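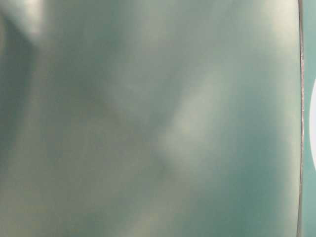 Chores a machine can do for you yet: fewer than the ads say. Vacuuming, sure. Mowing, mostly. Dishes and table clearing, still you. Soft stuff is the worst of it. Look at that teal, all maybe-folds and shadow and pale streaks, no hard edge till you get to the thin line at the right. Your hand would sort it out by feel. A camera has to guess. So if you're waiting on a gadget to fold or wipe or straighten, don't hold your breath. Fold the towels tonight.

Tableware is coming along faster. Hard shapes, they stay put. Spoons are a decent starter job, a bowl is harder becuase the rim is slippery and it rolls. Leena Väisänen asked in September if she should hold off on a new dishwasher and wait for arms. No. Buy the dishwasher.
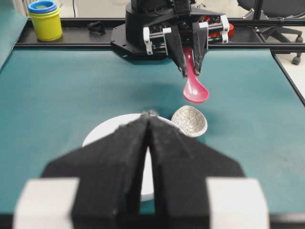 Pink spoon in the far gripper, crackle-glaze bowl on its side, plate up close.

If you want your kitchen ready for whatever shows up in 5 years, or just easier now —

Plain mat under everything. Matte, one color. Shiny counters confuse sensors, and they show every crumb anyway.

Don't nest bowls more than 3 deep. Pain to get apart, for you too.

Spoons handle up in a jar, not in a heap in the drawer.

Cords off the floor before the vacuum runs. Every time. I lost a good lamp cord to this.

Got a robot vac already? Empty the bin after each run and cut the hair off the brush with sewing scissors. Takes four minutes, less if you dont let it build up.

Next time: window cleaners, and wether they get the corners.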